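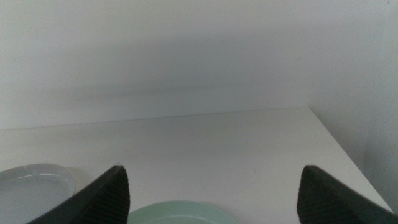 I went to the Prendergast open day mostly for the tableware, and I'm so glad I did! Zixuan Tang walked our group through the Rustero line (124 pieces so far, wow), and then we got to poke around the tabletop corner. I loved how plain they keep it, just pale walls and a white table, so even a light gray plate with a raised rim gets your full attention. I want one in every size. 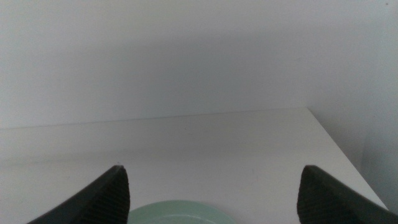

Lunch was soup, and I bought two bowls on the way out. Parking is on the Pikgate side, so wear decent shoes – it's a hike.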